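Work With Us > Open Roles > Part-Time and Paid Sessions

Open Roles Our Projects Where We Are Apply Contact

Posted in November by the Rurnana sessions team

Come teach our robots to handle cloth (paid, part-time, no experience needed)

Hello, and thank you for stopping to read this! We are looking for people who like working with their hands and who don't mind doing the same small job many times over with a bit of care. Rurnana is a project run by Grusine out of our workshop in Wanby, and for the coming winter round we have 12 paid places to fill. If you have ever folded sheets for a big family, run up curtains, worked in a laundry, or spent a summer in a hotel linen room, you may already be better at this than most of our engineers (they would tell you so themselves).

What the project is after

Cloth is hard for machines. A box keeps its shape when you pick it up, and a T-shirt doesn't, and the way it slumps is a little different every time. Our learning system works from examples, so it needs to see a great many picks, pulls, smoothings and folds done by people steering the arms themselves. Each of these we call an episode. Over the round we would like every participant to record 200 good ones, spread across the whole season so that no one gets worn out.

We keep the episodes that go a little wrong, too. If you miss a corner and go back for it, leave it in and carry on. A second try is a very useful thing for the system to learn from, and people new to the work are often much too quick to apologize for it.

Much of a session comes down to choosing where to pinch. You will be asked to try a thick fold one time and a thin flap the next, and to pull slowly enough that the creases have time to show up in the recording. We use plenty of old and marked fabric on purpose, as a system that only ever saw spotless cloth would be in for a shock in anybody's real home.

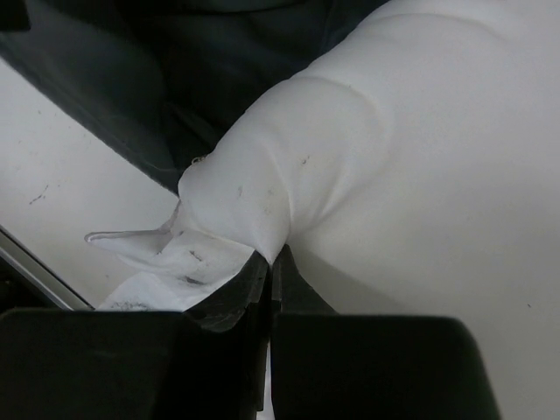 What you would be doing

You would sit at a station and guide a pair of small arms using hand controls. Before each episode a short prompt comes up on your screen, such as "spread the cloth flat" or "bring the left corner to the right corner." You do it, you press the pedal, you crumple the cloth again and drop it back in, and on to the next. Every so often we ask you to type a line or two on how it went, in whatever words come to you.

Most episodes are over quickly. Some are fiddly, and the two-handed ones take practice, with one gripper holding the fabric while the other waits its turn or comes around to help. Expect your first afternoon to feel clumsy! It passes sooner than you would think, and we will sit beside you the whole of that first session.

The stations are plain, white-walled bays, and the arms are fixed to the floor of the bay at the front, side by side. They are light little machines built of perforated links, and their cables do tend to loop around a bit, so part of your training will be learning how to stop, back the arms off, and clear a cable before you go on. 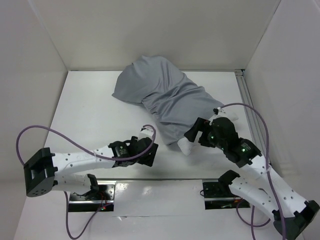
Who we would love to hear from

You should be 18 or over and comfortable sitting for a couple of hours with breaks. You need enough use of both hands to work the controls; if you are unsure about that, please write to us, as the seats and controls can be adjusted a good deal and we would much sooner talk it through than have you rule yourself out. We welcome left-handed people very warmly. You do not need to know anything about computers beyond typing a short note.

Patience matters more to us than speed. Some of our steadiest participants from the last round were retired, and others were students fitting us in between classes.

Hours and pay

Sessions run in the mornings from 9 a.m. and in the afternoons from 1:30 p.m. We ask for 8 hours a week, which you can split up however suits you, so long as no single session goes past three hours. Everyone is paid by the hour and never by the episode, including for training and for any time lost while we fix a station. Anyone who stays through to the end of the round also receives a completion payment of $300.

Tea, coffee and a fairly serious cookie tin are provided. The workshop is in the Olivares building, on the ground floor, with step-free entry from the parking lot side. The bus stop is right across the road.

What gets recorded

We record the movements of the arms, the camera views of the bay, and your typed notes. We do not record sound. Episodes are stored under a participant number, and you may ask us to remove yours at any point during the round without losing any pay.

How to apply

Send us a few lines through the Apply page telling us who you are, which hours would suit you, and anything you have done with fabric, however humble. No resume, please. We read everything that comes in and will invite people for a short paid tryout at the workshop, where you can have a go at the controls and decide whether you like it. Applications stay open until the end of November or until the places are filled, and we will write back to everyone either way.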